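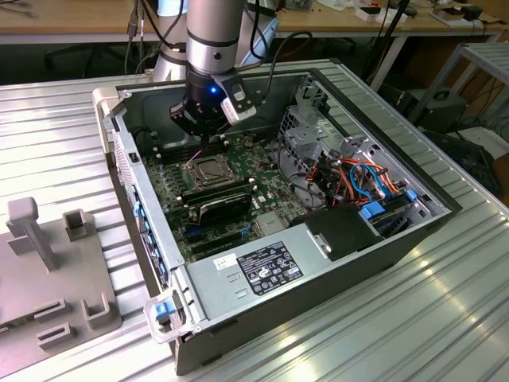
We use cookies to remember your settings. Accept | Manage

Witmont Reuse Workshop
Desktop Refurbishment Group — Minutes, February
Posted by Montri Siriwan

Meeting opened at 4 p.m. at the long bench. Minutes of the previous meeting were accepted with one correction: the memory tester was reported as repaired, and should have read "returned to supplier." It is still with the supplier.

1. Teardown order for tower cases

The group reviewed the teardown sheet. Case goes on its side, open side up, side panel off and stored upright in the panel rack. The previous sheet had the power supply coming out before the cooler. Two people had been working the other way around and finding it quicker, as the case stays steadier with the weight of the supply still in it. The sheet will be changed to the following order:

Side panel
Cooler
Processor
Memory
Expansion cards
Drives and drive cables
Power supply
Board

The shroud stays in place until the board is out unless it blocks a cable. There was disagreement over whether memory should come out before the processor. On some boards the cooler overhangs the first memory slot, but by that stage the cooler is off, so the point was dropped.

Agreed: new order applies to all towers from the next batch. Old sheets to be taken down from the bench and recycled.

2. Exposed sockets

Four boards in the last batch were rejected for bent socket pins. All had passed visual inspection on arrival. The damage is therefore assumed to have happened between cooler removal and storage, although this cannot be shown from the records, as the time of cooler removal is not logged.

Proposed: once the processor is out, close the retention bracket, lower the lever and fit a plastic cover before any other part is touched. Covers are kept in the shallow drawer under the label printer. Where no cover fits, the board is to be moved to the front of the queue and finished the same session.

It was asked whether a socket may be left open while photographs are taken for the sale listing. Agreed that it may, if no other work is being done in the case at the time. No tools are to be passed over an open socket.

A column for cooler removal time will be added to the log.

3. Thermal paste

Cleaning with dry wipes was leaving residue in the corners of the processor lid. Wipes with alcohol are to be used, two passes, second pass with a clean wipe. Processor is cleaned on the mat and never in the socket. Used wipes go in the lidded bin and not in the paper recycling, where several were found.

4. Power supplies

Discussion of what counts as a readable rating label. The shop has been accepting supplies where the wattage could be read but the certification marks could not. Hostemeo, who take most of the tested supplies, have asked for both. A supply with a damaged label will now be treated as scrap regardless of test result. One objection was noted: a good unit with a scratched label is still a good unit. The objection was accepted as true, but the buyer's terms stand.

Our own barcode stickers have been placed over the maker's label in several cases. Stickers are to go on bare metal only. They come off cleanly if warmed first; a blade is not to be used.

Load test stays at 40 minutes. A request to shorten it was declined.

5. Drive cages and cables

Drive clips and tray handles go missing more than any other part. Clips removed from a cage are to stay with that cage, in a bag tied to it. Loose clips already in the shop have been put in the parts tray marked CLIPS — MIXED and may be used as spares.

Data cables: keep those with undamaged latches, discard the rest. Color is not to be used to sort them. A previous note said orange cables were the faster type; this is not reliable, and the note has been removed. Sort by the printing on the jacket where there is any, otherwise by test.

Drives go straight to the locked cabinet after removal. Erasure is covered on a separate sheet and was not discussed.

6. Screws

The screw count was done, as agreed last time. The jars hold 700 case screws of the coarse type and almost 800 board screws. No further orders are needed. The coarse and fine types had been mixed in one of the jars and have been separated.

Motherboard screws are to be kept in the magnetic dish during work and returned to the jar at the end of each unit, not at the end of the day.

7. Bench surface

The ribbed aluminum top collects small screws and clipped cable ties in the grooves. Agreed to brush along the ribs at the end of each session with the narrow brush, then wipe. Boards are not to be set down directly on the metal. Use the mat or an antistatic bag laid flat on cardboard.

A quote has come from Sinaga for a second bench of the same pattern. Decision held over until the floor plan is settled.

8. Sale listings

Listings for complete towers will state whether a cooler is included. Two buyers complained that they had expected one. The wording will be "no cooler fitted" in the title line as well as in the description. Missing blanking plates at the rear are also to be stated, with the number missing.

Drorari, the listing software, still drops the second line of any title over its limit. Keep titles short until this is fixed.

9. Other business

The kettle is to be unplugged when the load tester is running. Both are on the same circuit.

Antistatic wrist straps were checked. One failed and has been cut up and thrown out. Test results are on the card by the door.

Spare box of expansion cards: the cards with bent brackets can be straightened in the small vise, with the bracket taken off the card first. Cards with damaged edge contacts are scrap.

Actions

Revise teardown sheet and replace bench copies — Montri Siriwan
Add cooler removal time to log — Montri Siriwan
Order socket covers in the two sizes now missing — stores
Move stickers on power supplies awaiting dispatch — test bench
Ask supplier for return date of memory tester — stores
Update listing wording — sales desk

Corrections to these minutes should be sent before the next meeting. The next meeting will start at 4 p.m. at the same bench.

Contact the workshop | © Witmont Reuse Workshop | Back to top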